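3.2 Timing of requests and crew workload

Requests to hold a ceremony on board reach an airline in one of two ways. Some couples write to the carrier months ahead, and the rest ask the cabin crew on the day. Of the 79 requests logged by Dellby between April and the end of the study, all but five came in by the first route. The longest notice given was 200 days.

Crew were asked to note when the ceremony began and whether the meal service had to be moved. On short flights the two often clashed. Ornari, which flies mainly routes under two hours, now allows ceremonies only after the trolleys have been put away. Kingi leaves the decision to the senior crew member and keeps no written rule.
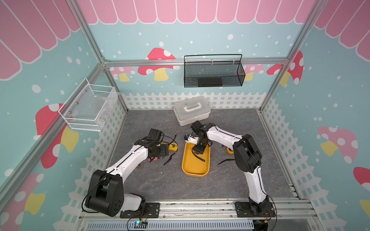
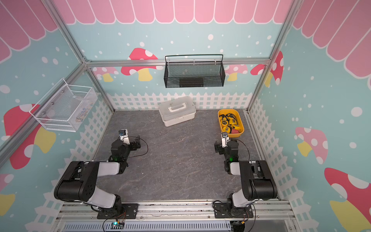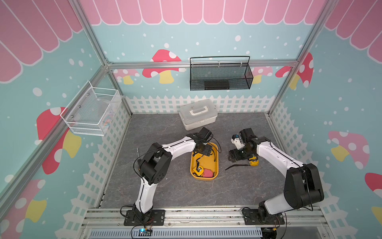
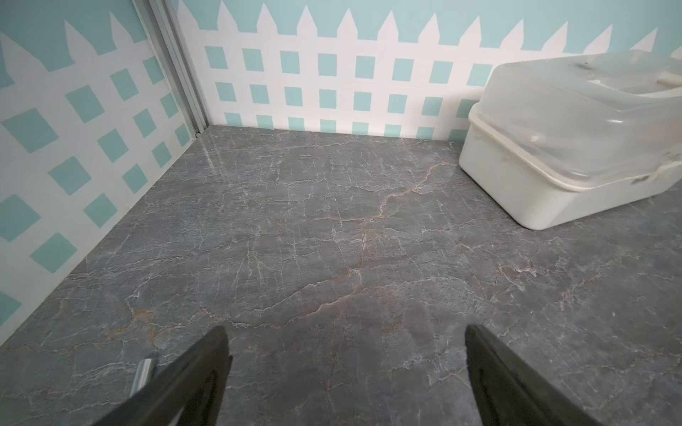
Figure 4. Enclosure with patterned walls and a grey marbled surface, in four views. Two robot arms are mounted on a rail in the second and third.

3.3 Views of other passengers

A short paper form was handed out after landing, and 965 were returned. Most passengers said the ceremony had not disturbed them. Complaints were mainly to do with noise from announcements, and with the aisle being blocked while people stood to take photographs. Passengers seated near the galley complained more often than those further back.

The form did not ask whether people had known about the ceremony before boarding. Dellby tells passengers at the gate, while Ornari makes an announcement once the seat belt sign is off, and this may explain part of the gap between the two carriers. We return to the point in Section 4.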